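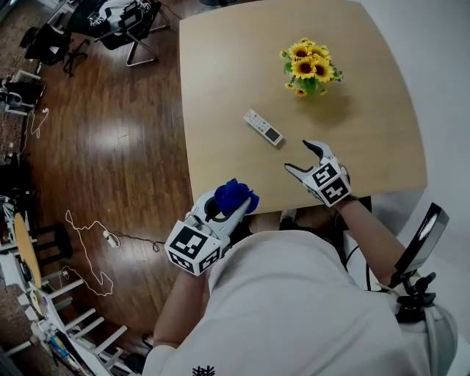
One owner wrote to us that a dry cloth is enough for everyday dust and that water should be kept for spills. We agree, and the steps in this section follow that order.

7. Cleaning the tabletop and the things kept on it

This section covers the Flirell square table in the light wood finish. For the dark finish, see the separate Dretia care sheet. For loose legs or a table that rocks, go to page 43.

7.1 What you need

Two soft cloths, one for dry use and one for damp use
A bowl of lukewarm water
Mild dish soap
Cotton swabs for remote controls and other items with buttons

Colored cloths should be washed by themselves before first use. A new blue or red cloth can leave dye on pale wood when it is damp.

7.2 Daily dusting

1. Move vases, flowers and small items to one side. Lift them – do not slide them.
2. Shake the dry cloth out away from the table.
3. Fold the cloth flat, or bunch it into a loose pad if you find that easier to hold.
4. Wipe along the grain from one side of the table to the other.
5. Wipe the rounded corners last, following the curve.
6. Move the items back and repeat on the part they were covering.

Note: Grit caught in the cloth will scratch the finish. If you feel anything rough under your hand, stop and shake the cloth out again.

7.3 Spills and sticky marks

1. Blot the spill with the dry cloth. Do not rub.
2. Dip the second cloth in the water and wring it out until it no longer drips.
3. Wipe the mark along the grain. For a sticky mark, add one drop of soap to the cloth.
4. Go over the same place with plain water.
5. Dry the surface fully.

If a mark is still there, lay the damp cloth over it for 5 minutes and wipe again. Old rings from hot cups may need the Jutov finish kit, which is sold separately.

Caution: Do not use bleach, scouring powder, steam or furniture polish with silicone. Damage from these is not covered by the warranty.

7.4 Remote controls

A remote control that lives on the table picks up the same dust and crumbs as the wood. Clean it in the same session, before you do the final wipe.

1. Take out the batteries.
2. Hold the remote with the buttons facing down and tap the back lightly.
3. Wipe the case with a dry cloth.
4. Run a dry cotton swab between the rows of buttons.
5. Wipe the display, if there is one, with a clean part of the cloth. Use light pressure.
6. Put the batteries back and check that the display comes on.

Caution: Never spray cleaner onto a remote control. Liquid gets in around the buttons.

7.5 Artificial flowers

Dust artificial flowers away from the table, or the dust will settle on the wood you have just wiped. Hold the stems together and brush each flower from the center outward with a soft paintbrush. Leaves can be wiped with a barely damp cloth. Let them dry before you set them back down.

7.6 Lights and cords near the table

Clamp-on lamps may be used at the edge of the tabletop. Place a felt pad under each jaw and tighten by hand only. The edge will hold a lamp of up to 3 pounds. Unplug the lamp before any damp cleaning and keep its cord clear of chair legs.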